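Simão Rebelo
11/11/2018

right, thread. folding and bed making at the Woravville unit, typing this between jobs so excuse spelling

1/ Main thing first. Creases. I've been folding stuff all my life and I was doing it wrong. You don't smooth with your palms, you pull from two ends. Corner each side, arms out, hold it taut for a second, THEN put it down.

2/ Blue one was first up. Shirt, trousers, whatever, blue thing. Had gone into a proper twist. Don't try and flatten a twist on the table, you just press it in for good. Lift it, pull sideways, let the loose bit fall where it likes and sort that after.

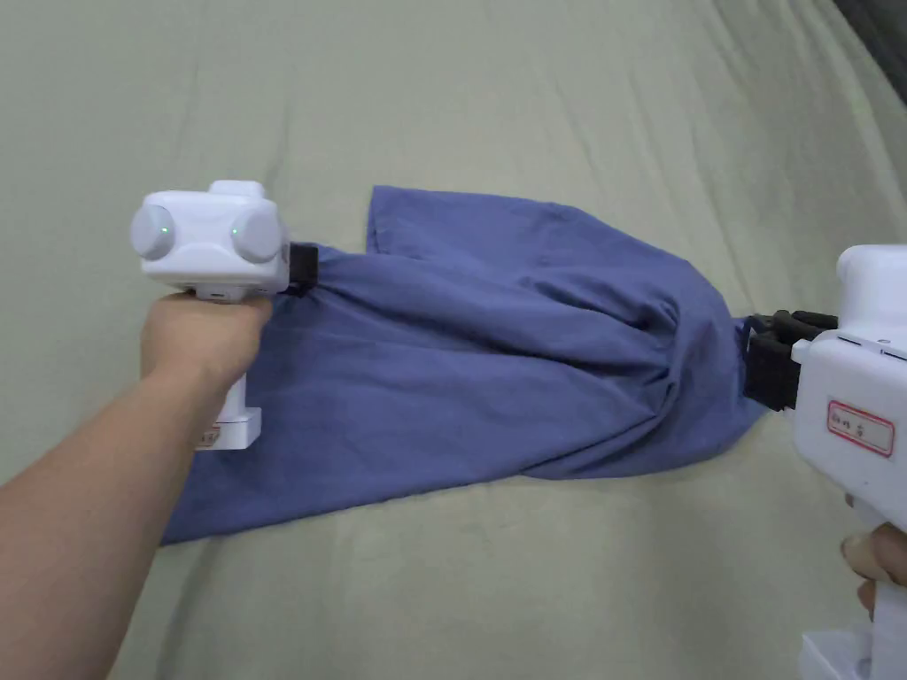

Blue thing, pulled tight. Green cover could do with the same tbh

3/ Hem end away from you, always. Keeps the bulky bit where you can see it. My gran did it the other way round and her shirts looked like crisp packets

4/ Someone asked about the green fabric. Soft, shows every fold, lovely colour, a pain. Would get something stiffer next time -- Dradlow do one, item 2406 in the list, haven't tried it yet

5/ Cushions next. Short post bc cushions are easy and everyone overdoes them. No karate chop down the middle please. Press with something flat, both sides at once, let go, leave it. If there's a seam make it run straight up and down and you're basicaly done.

6/ Pale covers are nice but they mark if you look at them. Wash the cover seperately from the bed stuff, cool, inside out. I've had the same cream ones since May and they've held up ok

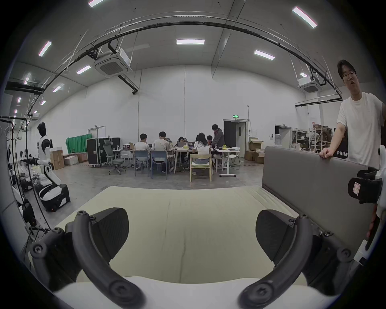 Cream cushion, grey backrest, everyone else round the tables

7/ Grey and cream together, yes. I was dubious. Wanted navy. Was outvoted and it's fine, it's good even, don't tell Duda I said so

8/ Backrests -- get somebody on the other side if it's a tall one. Much quicker with a hand on the top edge so it stays put while you do the cushion. On your own you end up using your knee and your knee leaves a dent

9/ BED. Sheet goes on before anything else obviously but people stop once it's on. Go back round. Long creases always end up on a diagonal, I reckon from tugging one corner harder than the others. So tug the opposite corner, not the same one again

10/ and don't leave clothes on it!! I say this every time and every time there's a heap of something blue sat on a clean sheet. Pick the heap up from the top in one go, don't drag it or the sheet comes too

11/ Big padded pieces get carried clear of the bed, one hand up top one hand at the bottom. Long ones are a faff more than heavy. Then back to the sheet for one last go

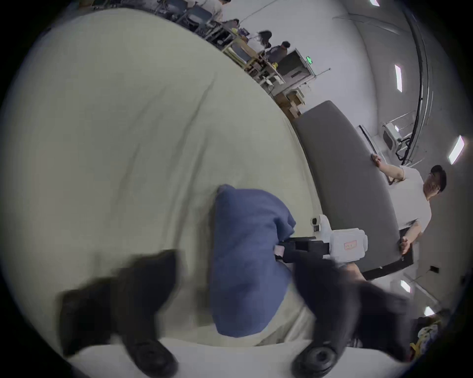 Retorov replied: disagree on the corners, sorry. If you tug the opposite one you just move the crease over to the middle. I do the long side first, whole length, then the foot end, and I never touch the corners till last. Also a cool wash does nothing for cream covers, mine went grey in a month

12/ ok fair, will try the long side first tomorrow. Not budging on the cool wash though. Might be your powder?

also yes the folding board question, I've seen it, will answer tonight. Need to go and find the other pillowcase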